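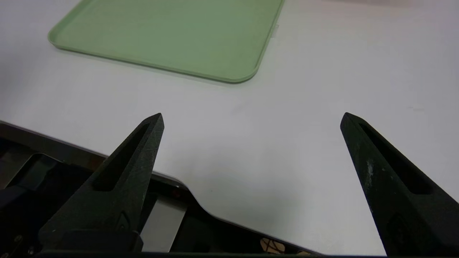 Kulen Tabletop Arm Kit
Build kit for home and shared workshops

Kulen is a kit for people who want to build a robot arm by themselves, on a normal table, with normal tools. It was drawn by Frida Grímsdóttir and Kaj Juhl in the shared workshop Fluvasia, and it is still packed there, in the room next to the laser cutter. You receive the motors, the cables, the metal parts and the screws. The gripper fingers and the covers you print at home from our files, or you order them printed from us.

We made the kit because the arms we could afford were too weak to hold a full bottle, and the arms which were strong enough did not fit through the workshop budget. Kulen stands between these two. It is not fast. It can lift what you normally have beside a washbasin or on a kitchen shelf, and put it down again on a tray without throwing it over.

What is in the box

Motors for all joints, already numbered with a paint pen
Base clamp for table plates up to 40 mm thick
Wrist plate with holes for a small camera
Gripper body with slide rail, assembled and greased
Cable set, cut to length, with plugs
Bag of screws, sorted by build step
Emergency stop button with two metres of wire
Printed build book (English, Danish, Swedish)

Not in the box: power supply, computer, camera, printed fingers. The power supply must give 24 V. If you are not certain that yours is suitable, write to us before you connect it.

Technical data

Reach from the centre of the base: 800 mm
Load at full reach: 250 g
Load with the elbow bent: up to 3 times the above, see the table in the build book
Build steps: 21
Supply: 24 V DC
Connection: USB
Software: free to download, runs on Linux and Windows

The load at full reach is given with the printed fingers mounted and without a camera. A camera on the wrist takes its own weight away from what you can lift, so please put it on the kitchen scale first. Many customers forget this and then write to us that the arm hangs.

The fingers

The fingers are long and become narrow at the tip. There is a slot along each of them, and through the slot you can fix a rubber pad or a piece of felt. For boxes and plastic bottles you don't need a pad. For glass we recommend the rubber, and for cloth the bare finger works best, because the rubber does not let go of a towel when you open the gripper.

Print them lying on the side, with at least four walls. If you print them standing, they break between the layers the first time the arm touches the table, and it will touch the table. PETG is good. PLA is good enough to learn with, but keep it away from a warm window. Scuffs on the inner side come with use and do no harm. Change the finger when the tip has become round or when you see a crack at the foot.

We count 3000 closings in our own wear test before the slide rail should be cleaned and greased again. In a dusty wood workshop you should do it earlier.

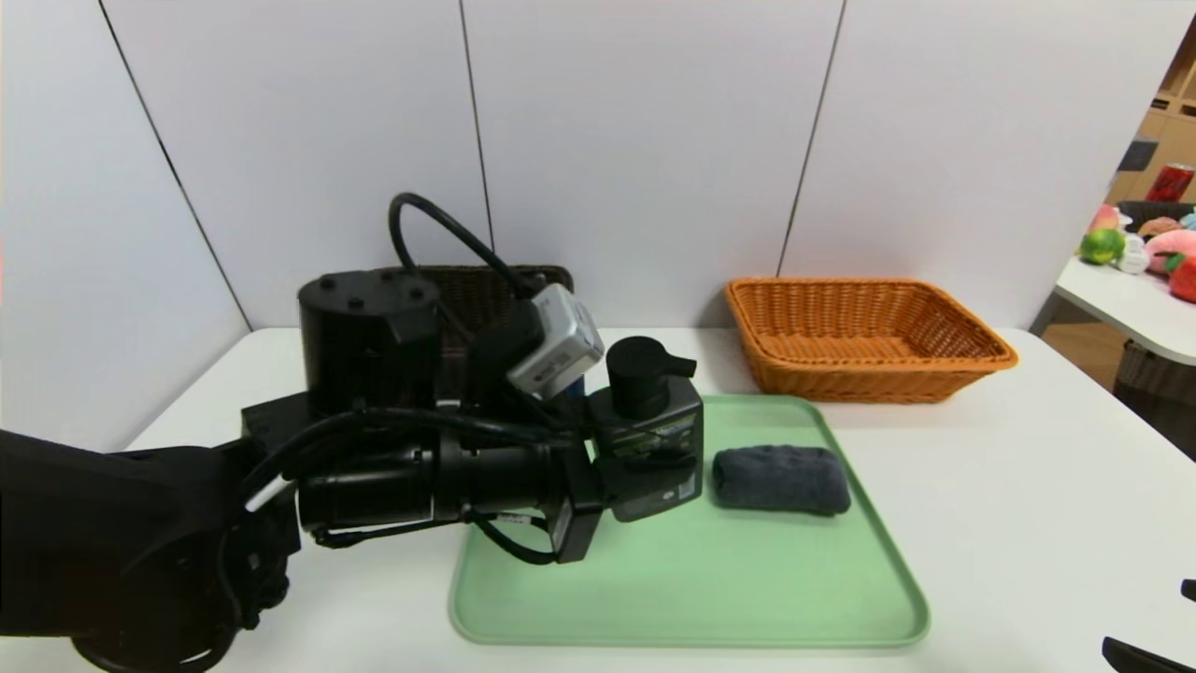 A good first job for the arm is a tray with two or three things on it. Choose a tray with a low rim, so that the fingers can come in from the side, and take a colour which is easy to tell from the table. Teach the arm the place of the tray first and the things on it afterwards. A bottle with a pump should be held on the body, never on the pump head, which turns and lets the bottle swing. Soft things such as a rolled towel are easier to take than you may expect, but they are difficult to put down straight.

Work with low speed until you know the movements. In the software this is the slider called "walk". Leave it on the first mark during the first evenings.

Cables

The cable set is a little longer than it looks necessary. Please do not shorten it. Between the upper motor and the wrist the cable must make a free loop, otherwise it pulls at the plug when the wrist turns to the end. Fix it with soft ties on the forearm, not on the motor housing. Halvard Sjöberg has drawn all fixing points on page 34 of the build book, and if your cable goes another way than on his drawing, then his drawing is right.

One arm or two

Most people build one. The software can also drive two arms on the same table, and then each needs its own power supply and its own stop button. Place the bases so that the arms can meet in the middle but cannot reach each other's motors. For the second kit you can leave out the build book and the clamp if you have them already, and the price goes down accordingly.

Building time

Calculate two weekends if you have soldered and printed before. Schools and clubs use a longer time, often one evening a week from the autumn until December. Step 14, the setting of the elbow belt, is the one where people stop. There is a film about it on the download page, and Vibeke Bech answers questions about it by e-mail in the morning hours.

What customers have told us

"The screws in bags by step saved me. I opened one bag, built, and went to bed." Hafþór Snorradóttir

"I would like a longer wire for the stop button. Otherwise I am content." From a shared workshop with four members

The wire is now available in five metres, see spare parts.

Spare parts and additions

Printed fingers, pair, black
Rubber pads, felt pads
Slide rail with grease
Belt for the elbow
Stop button wire, 5 m
Camera holder, high and low version

The camera holder in the low version sees both finger tips and the table between them. The high version sees more of the table but less of the tips. If you can have only one, take the low.

Ordering and delivery

Kits are packed in small series and sent by our partner Tronier. When a series is sold out you can put yourself on the list for the next one without paying. Spare parts are always in stock, except the belts, which come from Þórarinsdóttir and sometimes need two weeks more.

You may return an unopened kit within 30 days. An opened kit we take back only if no motor has been mounted. If a part is missing in the box, send us the number of the bag and we post the part the same day when your message comes before noon.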